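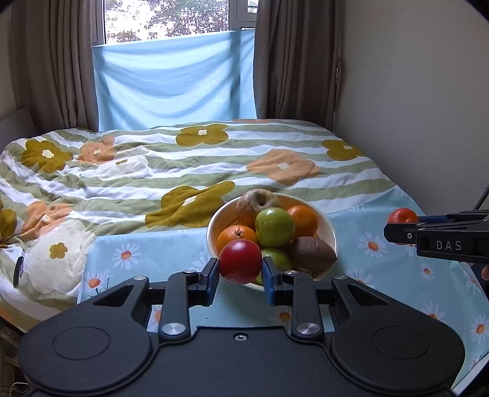
The mixed fruit bowl is usually treated as decoration, and the produce in it is stored worse than almost anything else in the house. Apples, oranges and kiwi fruit share a shape and a shelf in the store, but they ripen by different mechanisms and lose water at different rates.

## Who ripens whom

Apples give off ethylene, a gas that triggers ripening in fruit sensitive to it. Red and green varieties both do this. Kiwi fruit responds strongly: a firm one set beside a ripe apple will soften well ahead of one kept alone. Citrus is a different case. Oranges and tangerines do not sweeten after picking, and the gas does little for them except age the peel.

Davoud Sharifi, who runs the storage room at Villance, a produce wholesaler, keeps kiwi and apples on separate racks until the week of sale. "At home I put them together on purpose," he says. "Five days and the kiwi gives under the thumb. Then it goes in the refrigerator or it gets eaten."

His other rule concerns size. Small citrus goes in last and stays on top, or outside the bowl altogether. A tangerine has thin skin and bruises under an orange, and a bruise at the bottom of a bowl is found late.

## The bowl

A glazed white bowl shows leaks and mold early, and it wipes clean. Depth matters more than diameter. Two layers of fruit is a reasonable limit – beyond that the lower pieces carry too much weight and get too little air. The Skuvov shallow bowl, which we used through November, holds two layers. The Jarnent is deeper and needs emptying every 4 days to check the base.

Keep the bowl out of direct sun. A spot near a window is acceptable if the light is filtered by a curtain or cloth.

## Bread in the fruit

Many households drop a bagel or a roll in with the fruit. For a few hours this does no harm. Overnight, an unwrapped bagel dries at the crust and may pick up odor from the citrus. A paper bag slows the first problem and does little for the second. Bagels kept past the second day belong in the freezer, sliced beforehand.

## Washing

Wash each piece just before eating. Water left around the stem of an apple encourages rot, and a damp orange will mold where it touches its neighbor. Lift everything out once a week, dry the bowl, and return the firmest apples to the bottom.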